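Paucar (software)

Paucar is a task planning and control package for two-armed tabletop robots. It is developed at Mastetton and is used mainly for sorting and clearing jobs in which several kinds of object have to be put in different places. The current stable branch is dated May 12, 2021.

Structure

The package is split into a perception module, a planner and a motion layer. The perception module labels each item and estimates its position and the angle at which it lies. Results are written to a shared table, which the planner reads at the start of every cycle. A full cycle lasts 16 control steps, after which the table is rebuilt from new camera data.

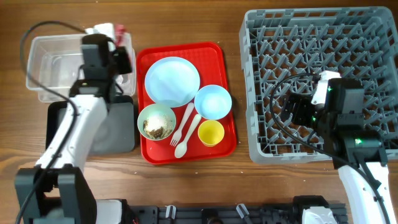

The planner holds a list of 13 basic actions, among them grasp, lift, tip, scrape, place and release. Each action carries conditions that must be met before it can start. A bowl marked as holding food, for instance, cannot be assigned to a rack slot until the mark has been cleared. Cutlery is treated as a separate class, as thin items need a different grasp angle from plates and cups.

Sharing of work between arms

Each arm is given its own zone, with a common zone between them. Only one arm may enter the common zone at a time. Access is granted by a lock, and an arm that has waited for 7 steps is moved to the front of the queue. Earlier versions used fixed turns, a method dropped in February after tests at Terkcombe.

Related tools

Randon is a companion program that replays logged runs and shows where a plan was changed. It reads 11 types of log message and does not need a connection to the robot.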